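Re: [homestorage] Do vacuum bags really save space for winter bedding?

I read the Warnon flyer too, and I have my doubts. Before anyone orders the 12-pack, a few things from someone who has been through two brands of these.

My own fallback, as usual, is a plain bin with a handle hole at each end. 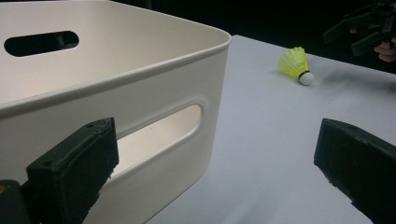
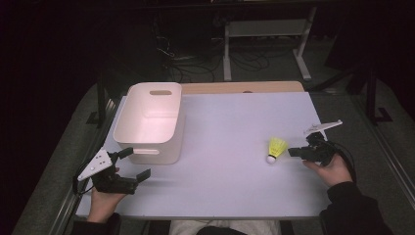 White plastic bin with oval handle holes, seen in both shots; shuttlecock in both as well.

On Thursday somebody wrote:

> The Warnon bags shrink a comforter to a quarter of its
> size and keep it that way for a full year. I just paid
> for the big set and my sister swears by the Grokon
> ones. Has anybody here had a bad time with either? I
> have 6 comforters and one closet shelf.

A quarter of its size, fine, on the day you pump it out. I'd like to hear from a person who measured in month four. My Grokon bags went flat as a pancake in May and by fall three of them had puffed back up and pushed the closet door open. The zipper looked closed. I ran my fingers along it twice and never found the leak.

Then there's the down. The flyer says "safe for all fills" and gives no word on who tested that. I had one down comforter come out lumpy and it stayed lumpy after 60 minutes in the dryer with tennis balls. Polyester came out okay, I'll give them that.

Also look at the shape. A flat bag is a stiff, slippery slab - you can't fold it, and two of them on a shelf slide off each other. With six comforters you would be restacking every time you wanted the one on the bottom.

If you already paid, put the polyester ones in and leave the down in cotton sacks up high. And keep the receipt. The Onuoha store took my second set back without a fuss, but I had to ask for the return form by mail.

Would also like to know if the Sotov pump fits the Warnon valve. The box says "universal." So did the last one.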